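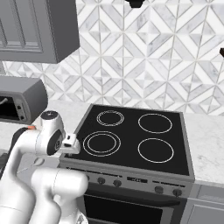
Fig. 1. Left shoulder camera, empty gripper at the edge of the cooktop.

Comparing cameras on a kitchen arm
Notes for session 2, Delia Oprea
6 May 2019

Welcome back, everybody, and thank you for the stack of worksheets on my desk (I have read them all, even the one written on the back of a bus schedule). Last time we talked about grippers and spent a good long while on how wide the fingers should open. Today we leave the gripper alone and ask what the arm ought to be looking at while it works. I have been looking forward to this one, so forgive me if the notes run on a bit.

We are staying in the simulated kitchen for all of it. The real bench at Lindusstead comes in October, and by then I would like each of you to have an opinion about cameras that you can defend with numbers. The simulator is a kind place to form one: you can put the kitchen back exactly as it was, run the same reach again with a different camera feeding the controller, and nothing gets scratched.

What we are comparing

We have three views. The left shoulder camera, the right shoulder camera, and the wrist camera, which rides along with the hand. The controller is the one from the Khan folder and it stays the same throughout. Please don't adjust its gains between cameras, however tempting it gets! If you change the camera and the gains together you will have a lovely result and no way of telling where it came from.

Look at Fig. 1 again for a moment and think only about what the controller could use. You get the hand and the cooktop together, you get all four burners, and you even get the knobs on the front of the range. For a reach toward the rear-left burner that is a generous view. What you lose is part of the range and the counter beside it, because the arm's own lower links are sitting large and close in the foreground. That is the usual bargain with a shoulder view, and it moves as the arm moves, so a spot that is clear at the start of a reach may be covered halfway through.

How to run it

Load the Zondetti kitchen and check that the gripper starts open. Run 30 reaches for each camera, with the starting poses taken from the list in the folder, in the order given. Cap every reach at 4000 control steps and mark it as a miss if it hasn't settled by then. Write down the final distance to the target even for the misses – those turned out to be the most interesting column last year, and half the class had left it blank.

Radu Enache's reference run for the left shoulder camera settled on 27 of the 30 reaches. Use that as a check on your setup and don't try to beat it. If you get a very different count with the same poses, come and find me before you go on to the other cameras, since something small (usually the camera name in the config file) is likely to be wrong and I would hate for you to lose an evening to it.

A word on the second target

The first target is the rear-left burner. The second is the little orange-peach ball on the counter by the toaster oven, and I picked it because it asks for something different. A burner outline is wide and flat and bright against the black glass. The ball is small, it stands up off the marble, and the arm can quite easily put itself in the way of it. 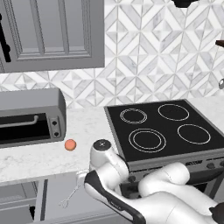

Sebastian wrote to me after reading a draft of these notes that he would drop the shoulder cameras altogether, since the wrist camera gets closer to whatever you are reaching for and closer is what you want at the end. He also thinks thirty reaches per camera is too few to separate the two shoulders, and that I ought to admit as much to the class.

On the second point he is quite right, and I do admit it. Treat the left and right shoulder results as a hint. If they come out one or two reaches apart, write "no clear difference" and be content with it; that is a perfectly good finding and I will mark it as one.

On the first point I am less sure. Being close is a great help once the target is in view, but the controller has to get it into view first, and it is the shoulder cameras that tell you where the hand is with respect to the toaster oven, the range and the counter between them. Zamfira and Paula both tried a handover last year, shoulder camera for the long part of the reach and wrist camera for the end, and they disagreed about when to switch. I would dearly like a third opinion from one of you.

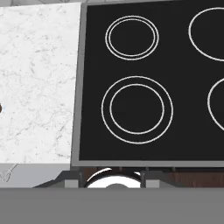

Lindusstead Robotics Teaching Group – Manipulation Course

Fig. 3 is the wrist camera, with the gray of the gripper along the bottom. The two left-hand burners are whole and the right-hand ones only come in as arcs. Notice how much easier it is to tell the two whole ones apart from up here: the upper has its rings drawn tight together, and the lower has a wide black gap between them. A matcher that only looks for "a white circle" will confuse them, so use the ring spacing. There is no orange ball in this view either, and a controller given the second target would have nothing to steer by.

Things to hand in

One table per camera, with pose number, settled or missed, steps used and final distance. One page of your own words on which camera you would give to the burner target and which to the ball, and why. If you tried a handover, tell me what you used as the switching rule, even if it went badly.

If you also want to try the Fivico fingers from last session with your best camera, please do, but put that in a separate table so I can read it apart from the rest. The lab machines are free in the afternoons and I am usually next door with the kettle on.

We use cookies to remember your course login and to see which handouts are read. Accept all | Manage settings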